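4.2 Turnaround delays at regional carriers

Baltetik flies 200 sectors a week and publishes a punctuality figure that, in our view, owes a good deal to its padded timetable. We logged 1,978 turnarounds at its three bases. Boarding took longer than planned in almost 500 of them, mostly while passengers discussed the overhead bins with one another.
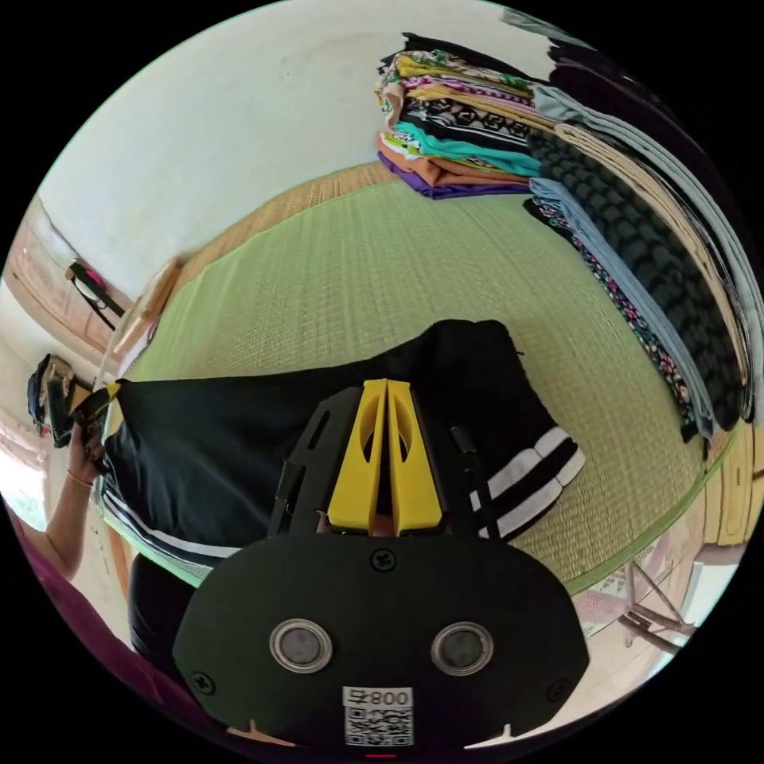

Figure 3. Black garment with white stripes held between two yellow gripper fingers, over a green woven mat.

Fueling, which the airline's own delay codes blame with real devotion, was rarely the last job to finish. Gajewski's model, fitted to the Prodau ground logs, puts cabin cleaning second and paperwork third. The Fimgate schedule tool assumes that paperwork takes no time at all.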